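Standing dominoes, rendered outdoors

Tetteh Adjei's group at Fumonden trains robot arms in simulation, and lately it has been making the simulation harder to see. Lighting is dim, grain is added, and the tiled table sits in rough country. 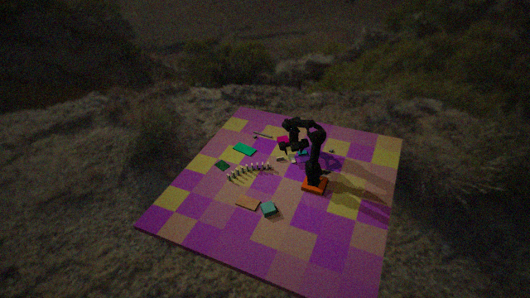 What changed

The Skunstead method swaps backgrounds and camera angles between 200 practice runs. Adjei says the arm's grasp errors fell by 15 per cent.

A row of upright white blocks is the usual test.
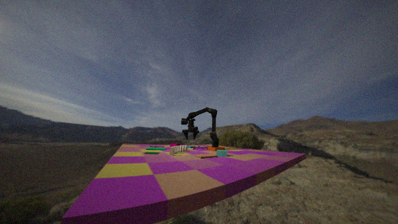

Next

Trials on a real arm start in April.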